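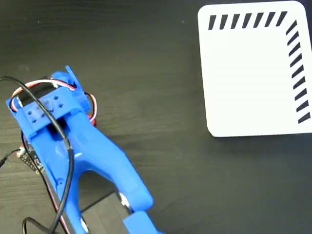 How do I get tea rings and a white heat mark off an old wooden dining table?

Start with the gentlest thing you have in the house, which for a white mark is a warm iron over a clean cotton cloth, and leave sanding until you've tried everything else. White marks are nearly always moisture sitting in the finish. Black ones have gone through to the wood and are a different job.

Posted in Home and Garden, Ganham Community Help
Tue 4 August

Marjan Bagheri wrote:

Hello all, first post on here. I've been given my aunt's dining table and I love it, but it has had a hard life. There are four or five tea rings at one end, all white, and a cloudy patch as big as a dinner plate where a casserole was put down with nothing under it. The finish feels smooth and a bit shiny. I don't know if it's wax, varnish or something else, and my aunt can't remember ever doing anything to it apart from a spray polish on Sundays.

I've read that you can use mayonnaise, toothpaste, cigarette ash, salt, and a hairdryer, and I don't fancy putting most of those on it. A man at the market quoted me 391 pounds to strip and refinish it, and that's more than I can manage before October, when I've got the whole family coming. Has anyone done this at home without making it worse?

Rima Geagea replied:

Oh, you're going to enjoy this! I've done three tables now and there is nothing quite like watching a white ring fade while you stand over it.

First find out what the finish is. Pick a spot underneath, or the inside of a leg, somewhere that has the same coating as the top. Put a drop of methylated spirits on a cotton bud and hold it there for a few seconds. If it goes tacky and colour comes off, you've most likely got shellac (French polish). If nothing happens at all, it's probably a modern varnish or lacquer. Wax will smear when you rub it with white spirit, and you'll see it on the cloth. Old tables often have wax on top of something else, so do both.

Then clean it. Years of spray polish leave a film, and you can't tell what's a mark and what's just muck until it's off. A soft cloth, barely damp, with a tiny bit of washing-up liquid, then a dry cloth straight after. Leave it overnight before you do anything else.

For the rings, fold a plain white cotton cloth (an old pillowcase is perfect) so it's two layers thick and lay it over the mark. Iron on the lowest setting, no steam, and EMPTY THE WATER OUT. Keep it moving for five seconds or so, lift, look, repeat. Shellac softens with heat, so if your test said shellac go even more slowly, or skip the iron and use the hairdryer on low from a hand's width away. My first table took 19 goes on one ring and I nearly gave up at ten — so glad I didn't!

The casserole patch may be more stubborn. If heat only takes it halfway, try a little cream metal polish on a soft cloth, rubbed with the grain, hardly any pressure. It's a very fine abrasive and it cuts through the cloudy layer on the surface. Wipe it off, check it in daylight, and stop as soon as it's gone. It can leave that area shinier or duller than the rest, but a coat of wax evens things up nicely.

I use Grivisia dark paste wax, the brown one. Thin coat, wait twenty minutes, buff like mad. Do it again the next day. I can't tell you how good it smells.

If any of your rings turn out to be black once it's clean, come back and post again before you do anything. That's oxalic acid territory and you'd want gloves and a mask.

Flilberg wrote:

mayonnaise does work, my nan swore by it. leave it on overnight. the oil gets in. smells a bit

Chow replied:

I'd go along with nearly all of Rima's advice, with one addition. Before you polish, look across the top with a lamp at a low angle, from the window end and then the other. You'll find scratches and dull bits you would never spot from above, and it's much nicer to deal with them all in one go than to wax the thing twice.

If you do need to take a scratch down, use nothing coarser than 0000 wire wool, with wax on it, along the grain. I have some 1,000 grit paper as well but I only use that on varnish, and wet. Please don't let anyone near it with an electric sander. Plenty of tables are veneered and there's very little to go through — I found that out on a sideboard I'd been really proud of.

My total for a six-seater last year was 38 pounds, and half the tin of wax is still in the cupboard. Do tell us how it comes out, and get some decent mats before October!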